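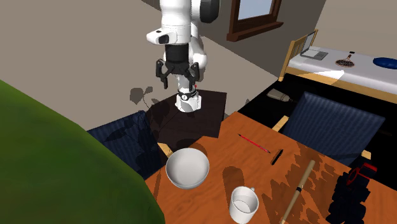

Buying from us - the usual questions

Are the ammonites real?
Yes. Everything on the Trendura site is real unless the listing says replica in the title. We do sell two replica trilobites, both clearly marked.

What does "restored" mean in a listing?
Some filler or glue has been used. Under 5mm of crack fill we call it stabilised. More than that it's restored, and we say where. If a listing says neither, no work was done apart from cleaning.

Will I get the exact piece shown?
If it has a stock number, yes. So item 2402 is item 2402, nobody else gets it. Bulk shark teeth and tumbled stones are picked from the tray, so sizes vary a bit.

Where does the petrified wood come from?
Mostly old collections. The Kuveck slabs are bought in already cut, we only do the final polish. Ask if you want the paperwork, we have it for most but not all.

Can I wash my fossil?
Soft dry brush first. Plain water is fine for petrified wood. NOT for anything with pyrite in it - keep those dry, away from bathrooms and kitchen windowsills. No vinegar, ever, it eats limestone.

My pyrite piece has gone powdery, help
Pyrite decay. Seperate it from the rest, put it in a tub with silica gel and email us a picture. Can't always be saved.

How much is postage?
Free over £80 in the UK. Under that it's worked out by weight at checkout. Our heaviest slab is some 4 kilos so it does add up.

Do you post abroad?
Most places, yes. Import charges are yours to pay. Check your own rules on fossils before ordering, we can't do that for you.

Mine arrived broken
Keep all the packing, send photos within a week. Refund or swap, your choice.

Do you buy collections?
Sometimes. Need to know where and when things were found. No labels, probaby no.

When is the Udivberg amber back?
Hoping for May. Use the email alert button on the listing, please don't ring.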